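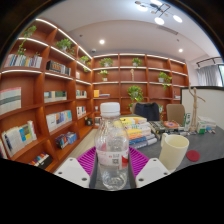

Water bottle and mug on the desk.

Zavum track notes

A small collection of listening notes on indie pop singles, kept by Ifeanyi Usman. Last full update 12/07/2019.

Contents
notes.csv - 1669 rows, one per track
artists.csv - names, home towns and labels
reviews/ - 40 longer write-ups as text files

Columns in notes.csv
artist, title, year, length in seconds, key, tempo, mood, comment

Mood is one word picked from a list of 26. Tempo was tapped by hand, so slow ballads may come out at double speed. Almost 700 rows have no key yet.

Known problems
Songs from the Brustalcombe live EP are listed twice, once under each spelling of the singer's name. The Baloyi remixes have the colour of their sleeve in the comment field - ignore it. Rows added in August still need their labels checked.

No audio or lyrics are included.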